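3.2 Learning with the hands: what the glove makers told us

It may help to begin with the workshop itself, because so much of what we were told there would be hard to follow without some feeling for how a glove comes together.
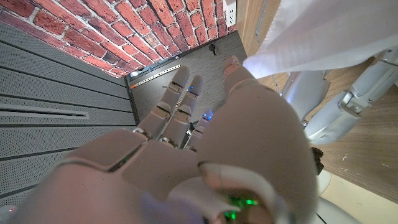

Figure 4. Segments of the fingers, with the thumb at the right.

A glove starts as a flat piece of leather, and everybody we met in Zondthorpe was eager to tell us that flat leather has no business fitting a hand at all. The cutter stretches it, lets it relax, and stretches it again before a single line is marked. Cor Jacobs, who learned the work at Noltetgate as a boy and was wonderfully patient with our questions, called this "asking the skin how far it wants to go" — and he would not be hurried into putting a number on it, although we did try more than once.

We had expected the thumb to come up late in our interviews, as a small technical matter, and instead it came up in nearly all 51 of them. The thumb is cut as a separate piece and set into its own opening, and a glove with a badly set thumb will twist on the wearer however fine the stitching is elsewhere. Saoirse Daly remembered unpicking the same thumb four times in her first October, and then being sent home early with a kind word and a bun. Jolien Meijer told us a very similar story (without the bun), and we came to think of the thumb as the place where a learner's standing in the workshop was quietly settled.

What interested us most was how little of this was ever put into words. Teun Postma kept 2 notebooks through his training, and both are full of prices, thread weights and the names of customers, with hardly a line on how to cut. When we asked him why, he laughed and held up his own hands, turning them over a couple of times. We return to his notebooks in Section 4, where we compare them with the pattern books kept at Havar.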